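Bottom of the Order

Chapter 3 of a thing I keep adding to. Written fast, on the bus, sorry.

Monday practice. Rain since breakfast, so we were in the gym, which smelled like floor wax and old bananas. Coach Hviid had us throwing into the folded-up wrestling mats. Thump. Thump. Pick it up. Thump.

"Elbow," he said to me.

"What about it?"

"Get it up."

That was the whole conversation. Kaj Hviid had pitched 4 seasons somewhere cold and came home with a bad shoulder and no extra words. He coached the way other men wait for a train.

I threw again. Elbow up. The ball went over the mats and hit the scoreboard, and the scoreboard came on by itself and said HOME 20.

"Better," he said.

Vilhjálmur caught the rebound bare handed and tossed it back. Vilhjálmur Hjaltadóttir was our catcher, the only one we had who wanted to be. Everybody called him Vil. The announcer in Ustau called him "the catcher" for a whole summer because he was scared of the rest of it, and Vil's mother wrote a letter. Next game the announcer did the full name every time, slow, like reading an eye chart, and Vil struck out looking because he was laughing.

"You hear about Curkero?" he said now.

"What about them?"

"They got a kid. Lefty. Threw a no-hitter against Nukley."

"Nukley's bad."

"Nukley's not that bad."

We'd beaten Nukley by one run, in extra innings, on a balk. So I shut up and threw.

Curkero was Saturday. Curkero was the last game, it was for the fall league, and the fall league was a small thing, I know it was. October ball. Cold hands, nine people in the stands and seven of them parents. The trophy was a cup somebody's dad had bought at a garage sale and it still said BOWLING on it if you turned it around. But we'd been last three years running and now we were tied for first. You can't tell a person in that spot that it's a small thing.
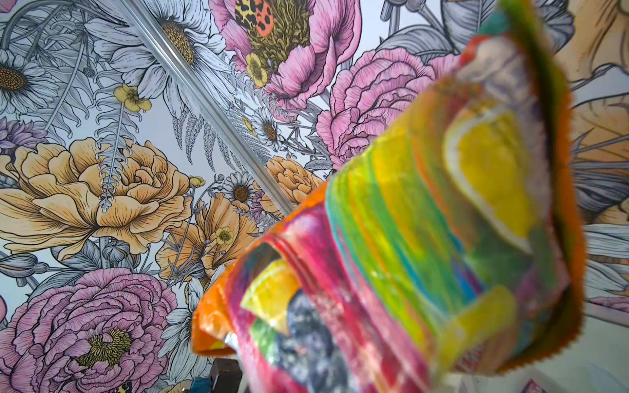
Snacks, up close.

The bus to Curkero left from behind the Gunnlaugsson feed store because the school lot was being paved. We all stood there by the loading dock with our bags. Breath showing. Coach walked up and down with the lineup card in his jacket and wouldn't let anyone see it.

I knew I was pitching. I mean I thought I knew. He hadn't said. He never said, he'd just hand you the ball, and you'd look at it like you'd never seen one.

Vil sat next to me on the bus and ate two sandwiches and slept. He could sleep anywhere. I looked out the window at fields and went over their hitters, the ones I remembered. Short guy who bunts. Big guy who can't hit anything low. Their third baseman, who hit one off me in the spring that I still hear sometimes when I'm falling asleep. That sound. Like a door.

An hour of that.

Curkero's field is nice, I'll say it. They have real dugouts, with a roof. They have a fence all the way around and the grass goes where it's supposed to. At home our left field has a ditch in it and the ground rule is if it goes in the ditch you get two bases and an apology.

Their lefty was already throwing. He was tall and he looked bored. The ball made a noise in the catcher's mitt that made our whole bench go quiet, one after another, down the line.

"Huh," Vil said.

Coach came over and put the ball in my glove.

"You're going," he said.

"For how long?"

He thought about it. "Till I come get you."

First inning. Short guy bunts, I knew it, I was halfway there before he squared around and I threw him out by a step. Second guy pops up. Third baseman comes up and he's grown, of course he has, he's got a mustache now. I threw him nothing but junk and he walked, and tossed his bat away real gentle, like he felt bad for me. Then the big guy. Low. Low. Low. He swung over all three.

I came in and sat down and my legs were shaking. Vil threw a towel on my head.

Then their lefty struck out the side on ten pitches and it was my turn again, just like that, hardly time for a drink.

It went on like that. I don't remember it in order. I remember the cold. I remember a dog got on the field in the third and ran the bases the wrong way and got a bigger hand than anybody. I remember Vil coming out to the mound in the fourth with his mask up, and I thought he was going to say something about the runner on second.

"You got any gum?" he said.

"No."

"OK."

And he went back. Next pitch was a ground ball to short and we were out of it.
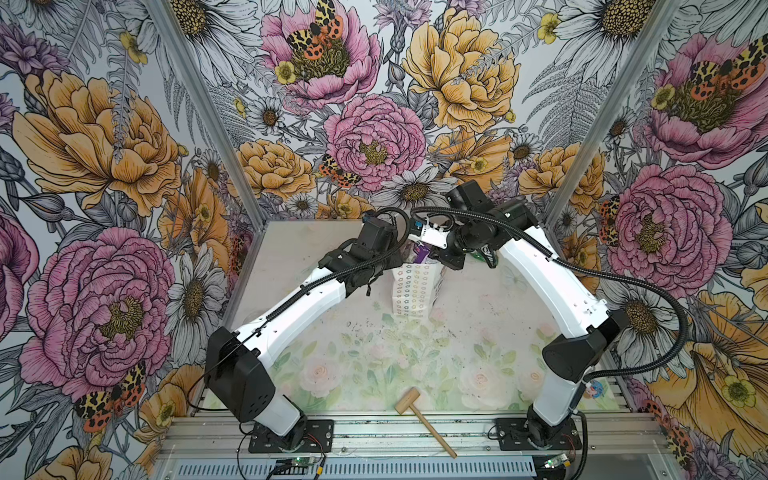
Still nothing to nothing in the sixth. We play seven in the fall. We didn't have a hit. Nobody on our bench was saying so, but the benches in Curkero have a good view of the scoreboard and the zero was right there, a big square one, painted on wood.

My arm was going. It wasn't hurting exactly, it was more like it belonged to someone else and I'd borrowed it. Coach was standing at the end of the dugout with his hands in his back pockets. Every time I looked over he was looking at my elbow.

First guy, single. Second guy bunts him over. Then the mustache.

I shook Vil off. I never shake Vil off. He put the same fingers down again, harder. Curve. I shook him off again, and he stood up and called time and walked out, and this time he really was going to talk about it.

"What are you doing?"

"He's waiting on the curve."

"He's been waiting on the curve for six innings. He can't hit it."

"He hit it in the spring."

"He hit a fastball in the spring," Vil said. "I was there. I called it. It was a dumb call, and I've felt sick about it ever since, and if you throw him another one I'm going to walk home."

I hadn't known that. All those months I thought it was a curve that hung. I could see it hanging. I'd told people about it.

"It was a fastball?"

"Right down the middle," he said. "Gorgeous. Throw the curve."

So I threw the curve. He hit it pretty good -- everybody stood up -- and our center fielder went back, and back, and put his hand out behind him to feel for the fence, and caught it against his chest with both arms like somebody had dropped a baby off a balcony. Runner tagged and went to third. Two out.

Coach started walking. I saw him come up the steps and I thought, no. Come on. One more.

He got as far as the line. He stood on it. He looked at me and then he looked at the big guy getting his bat, and then he bent down and retied his shoe and went back in and sat.

Low. Low. Foul, straight back, off the screen. Low.

I don't remember walking off. Vil says I skipped. I did not skip.
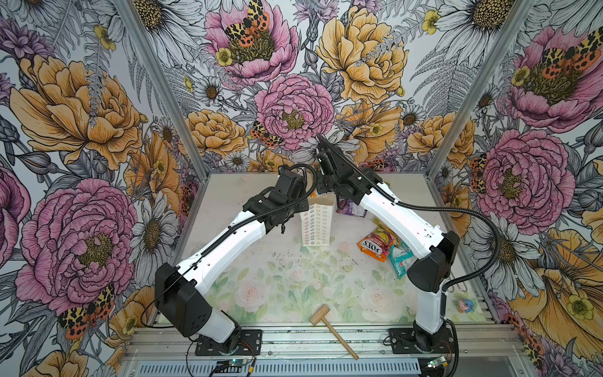 Top of the Seventh

Vil led off. He was oh for two with two strikeouts and he'd swung so hard at the last one he'd lost his helmet. He stood in the circle, which was muddy, and knocked his spikes with the bat.

"He tips it," he said to me. Not turning around.

"What?"

"Lefty. When it's the slow one he sticks his tongue out. Little bit. Corner of the mouth."

"How long have you known that?"

"Since the second."

"Why didn't you tell anyone?"

"I wanted to be sure," he said, and went up there.

Fastball, ball one. Fastball, strike, he didn't even twitch. I was hanging over the rail trying to see the guy's mouth. I couldn't see a thing from there, it was 1000 miles away. But I saw Vil's back foot move. An inch maybe. He settled down into it like a man getting into a bath.

It wasn't pretty. I'd like to say it went over the trees. It was a slow one, outside, and he reached out and slapped it over first base, and it hit the chalk. White puff. The umpire was already pointing. Fair. Fair! And the right fielder had been playing in, because who wouldn't, and the ball got past him and rolled all the way down into the corner where that nice fence is, and stuck under it.

Vil runs like he's carrying a couch. He went around first. He went around second with his helmet gone again and all of us screaming, and Coach out in the third base box with both hands up. Stop. Stop. Both hands, plain as anything.

Vil says he never saw him.

The throw beat him home, I'll be fair. It beat him by a lot. But it came in high and the catcher had to go up for it, and when he came down Vil was sort of lying there under him with one hand out flat on the plate, looking at the sky. The umpire got down on his knees in the mud to look. He took his time.

Then he spread his arms.

One nothing. I still had to go out there and get three more, and my arm was done and it was getting dark. Coach held the ball for a second before he gave it to me.

"I put up a stop sign," he said, to no one.

"Yes sir."

"Elbow," he said.

I went out. Vil was already behind the plate with his mask on, mud all down the front of him, banging his fist in his mitt.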